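**Lurkmont Health Opens Free Sleep and Evening Meal Program for Adults in Villbridge**

VILLBRIDGE, 11 November 2024 – Lurkmont Health, which runs outpatient nutrition clinics in the Villbridge area, is opening a free program for adults who have trouble sleeping and want to change when and how they eat in the evening. The program is called Zeleke. It runs for eight weeks and is open to anyone 18 or older who lives in the county. A doctor's referral is not required.

Each group will have up to 35 people. Participants meet once a week at the Stollitz Center for a session on sleep habits, caffeine and alcohol, late snacking, and planning the last meal of the day. Between sessions they keep a short written log of bedtimes, wake times and meals. Staff will go over the logs with each person in private twice during the program.

"We see a lot of patients who eat very little until late afternoon and then have most of their food after eight at night," said Bendik Hellström, director of community programs at Lurkmont Health. "Many of them also tell us they sleep badly. We wanted a place where they could work on both with the same staff."

The program does not use a set diet. There are no weigh-ins, and participants are not given calorie targets. Those who want help with weight can ask for a separate appointment at the clinic, which is billed in the usual way.

Zeleke is based on a smaller pilot that Lurkmont Health held in May. Feedback from that group led to a few changes. The sessions are now shorter, the log has been cut to a single page, and a session on shift work has been added. People who work nights had said that most of the advice on regular bedtimes did not fit their schedules.

"I had people coming straight from a warehouse shift," said Hjørdis Bakke, the registered dietitian who leads the sessions. "Telling them to have dinner at six makes no sense. We look at the hours they have and plan around those."

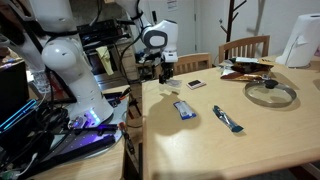 Evening meals take up two of the weekly sessions. Bakke covers portion size, meals that can be made ahead, and what to keep on hand for people who get hungry close to bedtime. She also asks participants to eat at least one meal a day sitting down, away from the television and the phone. A plain wooden dining table like the one shown is enough, and so is a kitchen counter with a stool. The handouts include seven simple suppers, most of which use canned beans, eggs, frozen vegetables or leftover rice. Participants with food allergies or a medical diet should say so on the sign-up form so that the handouts can be changed for them.

The program is not a treatment for sleep apnea, chronic insomnia or eating disorders. Anyone who snores heavily, wakes up gasping or falls asleep while driving should see a doctor first. Participants who take insulin or other medicine that has to be timed with food should talk with their care team before changing their meal times.

Sign-up is open now at the front desk of any Lurkmont Health clinic and at the Stollitz Center. Places are given in the order forms are received, and a waiting list will be kept for the next group. Daytime and evening sessions are available. The building has step-free access and free parking behind the main entrance.

**About Lurkmont Health**

Lurkmont Health provides outpatient nutrition counseling, diabetes education and community health classes in Villbridge and nearby towns.

**Media contact**

Bendik Hellström, Director of Community Programs, Lurkmont Health, Villbridge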